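Cleaning and tidying an old desktop PC at the bench

By Joris Dekker
February

A desktop that has spent years under a desk in the spare room will have a good deal of dust in it. Most of it can be shifted in an evening with things you already have in the house. These are the notes I give to people who bring machines to the Serkthorpe repair mornings, typed up and slightly longer.

What you need

A medium cross-head screwdriver. A soft paintbrush, 20 mm or so, that has never been in paint. A can of compressed air or a hand blower. Cotton buds, kitchen roll, and a bottle of isopropyl alcohol from the chemist. A muffin tin or an egg box for the screws. A torch.

Don't use the household vacuum cleaner inside the case. The nozzle can build up static, and it will also swallow any jumper or small screw you haven't noticed. Use it on the floor afterwards.

Before you open it

Shut the computer down properly, switch off at the wall, pull the mains lead and then hold the power button in for six seconds. Take a photo of the back with all the leads still in. Unplug the rest.

Work on a firm surface at a height where you don't have to stoop. A kitchen table is fine if you put an old towel down to save the top. Carpet is a poor choice. Touch a bare radiator pipe or a metal tap before you reach inside, and again each time you come back from putting the kettle on.

Opening up

Lay the tower on its side with the motherboard at the bottom. On most cases two screws at the back hold the side panel, and it slides towards the rear before it lifts. If it won't slide, look for a third screw or a catch before you start levering. I cracked the front of a Norkell case by being impatient with it, and the replacement cost more than the computer was worth.

Put the screws in the muffin tin, one cup for each job. Case screws and drive screws look alike and often have different threads.

Dusting

Start at the top and work down. Hold each fan still with a finger while you blow it out, as spinning it hard with air wears the bearing. Short bursts, can upright. Loosen the caked stuff with the brush and blow again. The slots and grilles along the chassis collect fluff on the inside where you can't see it, so go round them with the torch.

Never open the power supply. Blow through its grille from the outside and leave it at that.

Memory contacts can be wiped with a cotton bud barely damp with alcohol. Hold the stick by its ends and let it dry before it goes back. Old thermal paste comes off the processor with kitchen roll and a little alcohol. Keep everything away from an open processor socket, including the brush. The pins in some of them are very fine and I have never managed to straighten one.

Cables

Anything loose should be gathered and tied back clear of the fans. Reusable hook-and-loop ties are better than plastic ones. I buy the Coste ones, 80 to a roll. Leave a bit of slack at each connector.

Putting it back

Check that the muffin tin is empty. Run the machine for ten minutes with the panel off, hands out, and see that the fans turn. Then refit the panel and write the month on a bit of masking tape on the back.
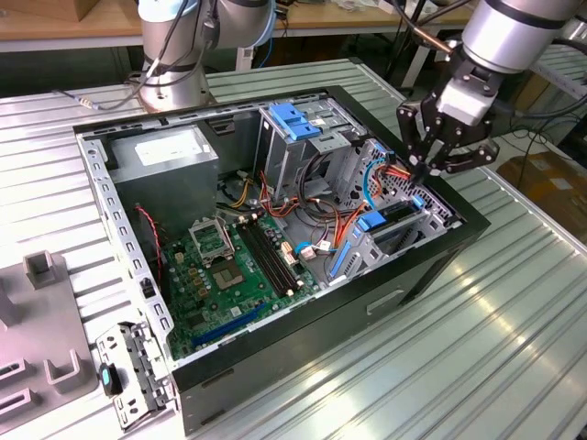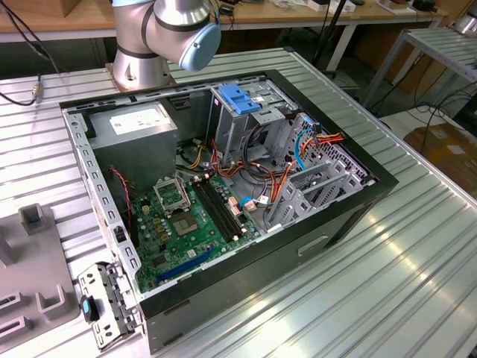
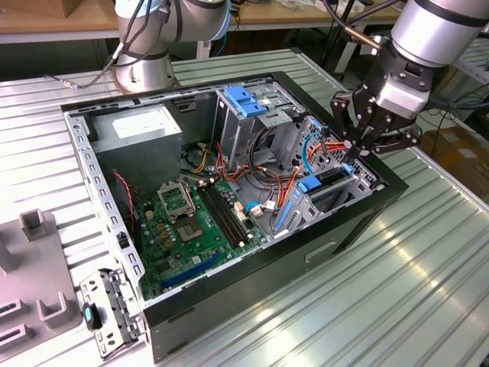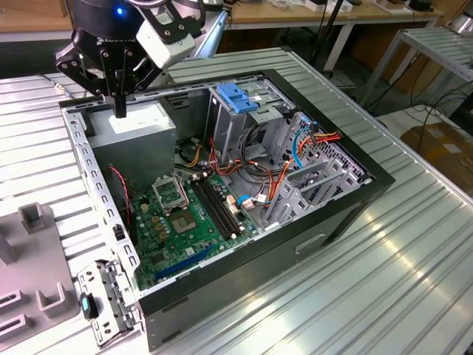 Tower on its side, panel off.

Contact: Joris Dekker, Clesus Workshop Notes, Serkthorpe | © Clesus | Back to top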